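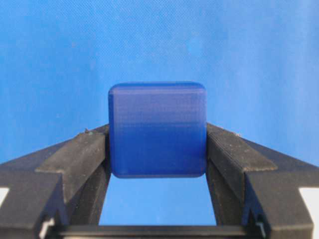
The pet supplement aisle at the Gudwood store in Eder takes up more shelf than the leashes, bowls and beds put together, and most of it is aimed at people whose dogs are getting old. I went in on a Monday for kibble and came out with four tubs of joint chews, because I wanted to read the labels at home without a sales clerk at my elbow. Every brand promises mobility. None says how much mobility, or compared with what. One chew is a soft blue cube with rounded corners, much the shape of the blue printed block held up at the head of this page, and the tub calls that shape "easy to swallow." My dog bites everything in half first.

The best seller is Marnance, a chew sold in tubs of 200. The leaflet inside mentions a survey of 2,752 owners, most of whom felt their dogs were moving better after a month. Felt is the word the leaflet uses. There was no group of dogs getting a plain biscuit, and the owners had all paid for the product before they were asked. I would like my money to have worked too.

Dose is where things get slippery. The front of the tub says 1,000 mg in large type, and you have to turn it over to learn that this is the weight of the active blend in two chews, with the glucosamine share left out. A rival, Ilau, also prints 1,000 mg on the front, but per chew. Stand them side by side and they look like the same thing at different prices. They may be. I couldn't tell from the packaging, and I tried for an entire evening.

None of this means the chews do harm. My own vet shrugged when I asked, and said she would sooner see the old boy lose a few pounds and take shorter walks more often. She also said that a stiff dog may be a dog in pain, and pain is something she can examine and treat. A tub of chews can put off that visit by months — the owner is doing something, so the problem feels handled.

If you already buy them and can afford to, fine. Tell your vet what's in the tub, bring it along if the label defeats you, and write down how your dog gets up the stairs before you start. Mine took the steps at the same speed in October as he had in August, though he did learn the sound of the lid.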